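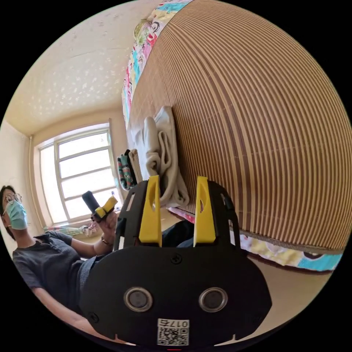

Figure 3. View from one hand-held gripper during bedroom work, with a second operator at left. The bamboo mat and folded cloth lie within reach.

4.2 Home Recording Sessions

The student project described in this paper was carried out within the robotics course at Kilton, where teams are asked to build a household task from start to finish: choose it, record it by hand, train a policy on the recordings and report the result. The team whose work is covered in this section chose cloth handling on a bed. Earlier teams had worked almost entirely at laboratory tables, and the course staff had noted that policies trained there did poorly on soft, uneven surfaces. A bed with a mat over printed bedding was therefore accepted as a suitable test.

All recordings were made with hand-held grippers, with no robot arm in the room. The operator grasps the handle and moves the two yellow fingers as the robot would later be expected to move its own. The round, curved view in Figure 3 is the form in which the recordings are stored. No correction for lens curvature was applied before training, and the black corners were left in place.

Each session followed a written plan. One student set the cloth in a starting position taken from a printed list, and the operator then performed a single task, either lifting a piece, folding it once or moving it to another part of the mat. A trial was stopped if the cloth left the bed. Trials stopped in this way were kept in a separate folder and were not used for training. Operators changed places after every 12 trials so that the data would not reflect the habits of one person.

The full set, which the team named Jukivine, holds 4000 trials. Labels were entered on the same day by a student who had not operated the gripper in that session. Where the label and the plan did not agree, the trial was reviewed by the full team before it was accepted.

4.3 Grasping Soft Cloth

Fleecy cloth proved harder to label than flat towels. A bunched piece offers many places to take hold, and two operators given the same starting position often chose different ones. The team first tried to require a grasp at the nearest corner. This rule was dropped in March, as corners were often hidden inside the folds. The revised rule asks only that the fingertips close on a raised ridge and that the cloth be held before any sideways motion begins. A grasp of this general kind is shown below, with light gray cloth pinched between the tips of the fingers above the striped mat.

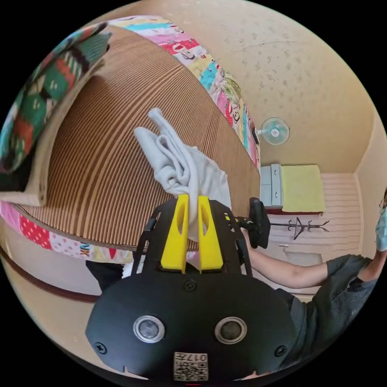 4.4 Training and Student Assessment

Policies were trained on the Dilora workstation shared by the course. Each team was allowed 5 full training runs, and the cloth team used the first of these on a small part of the data to check that the labels loaded correctly. The remaining runs used the complete set, with separate trials held back for testing. Assessment was based on the written plan, the quality of the labels and the final report. The success rate of the policy did not enter into the grade.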